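Chapter 5. Recording a task by remote control

This is the chapter most people flip to first, and I get it, because driving the arms is the fun part. If you haven't done the joint check in chapter 2 yet, go do that and come back. I'll assume both arms are homed, the Manero control software is open, and you have a Drovport hand controller for each arm you plan to drive.

Everything in this chapter works the same way in the simulator and on the bench. I'd do your first week in the simulator. You can fling a wrist straight through a tabletop in there and the only thing you lose is the take!

5.1 Pairing the controllers

1. Hold the side button on the left controller until the light goes solid blue.
2. In Manero, open Devices and click Add. The controller shows up under its serial number.
3. Pick the arm it should drive. Arms are listed as near and far, counted from where the operator's view sits.
4. Do the same for the right controller.
5. Squeeze each trigger halfway and watch the gripper bar on screen. It should move smoothly, without jumps.

Note: if the wrong gripper answers, click Swap. Don't re-pair, or you'll lose your trigger settings (I've done it more times than I'd like to admit).

5.2 Setting your motion scale

Motion scale is how far the arm travels for each inch your hand travels. It ships at full scale, and I find that way too twitchy for anything smaller than a coffee mug. Set it to half and leave it there for a while.

1. Open Control, then Motion.
2. Drag Scale to 0.5.
3. Leave Wrist Scale at 1.0. Slowing the wrist down makes you twist your own arm into knots.
4. Click Apply with the arms parked. The setting is ignored if either arm is moving.

CAUTION: On a real bench, keep a hand on the stop button the first time you move after changing scale. Your muscles remember the old setting even if you don't.

5.3 Laying out the work

Good demonstrations start with a layout you can repeat. Load one of the Listmont table layouts, or build your own and save it under a name you'll recognize in January. Then look at it from the operator's view before you touch a controller.

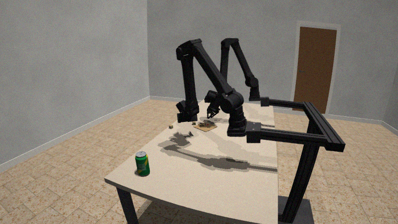
I like to pick a home spot for each piece and then let the pieces wander a bit between takes, so the policy doesn't just memorize one path. Turn things, too. The tan board sits with one corner toward the operator in this layout, and I'd record a batch like that before squaring it up for the next one. Watch out for shadows as well, especially when an arm hangs over the table: the pieces at the board are dark and brownish, and with shadow mixed in among them it's hard to tell where one stops and the next begins. If you can't make out the edges, back the arm off for a second and look again before you commit to a grasp. The green soda can is much easier to pick out, so it makes a nice practice target while you're getting used to half scale.

5.4 Recording a take

1. Park both arms and click New Take.
2. Type the task as a plain sentence, such as "put the block on the board." Use the same wording for every take of that task.
3. Press both side buttons together. You'll hear two beeps, and recording starts on the second one.
4. Do the task at a calm, steady pace. Pausing to think is fine, but keep it short, or you'll end up teaching the robot to stop and ponder.
5. Open the gripper all the way when you let go of something, then lift straight up.
6. Return to park and press both side buttons again.
7. Choose Keep or Toss.

Note: a fumble you recover from can be worth keeping. If you missed the block, came back and got it, click Keep and tick Recovery. If you knocked the whole layout around, toss it.

CAUTION: Driving two arms at once, keep the elbows in view as well as the grippers. Manero blocks a wrist-to-wrist collision, but elbow checking is off until you turn it on under Safety.

5.5 Before you close the session

Play back a handful of takes at double speed. You're looking for the arm freezing, a gripper closing on air, or a task sentence that doesn't match what you did. Rename or toss those now while you still remember them.

Then click Export and choose the Bortolotti format if you're going on to chapter 6. My last full set came to 301 takes and exported without a hitch, but leave Manero in the foreground until the bar is done. If you get error 2843, the disk is full. Clear out your tossed takes (they stay in the Trash folder until you empty it) and export again.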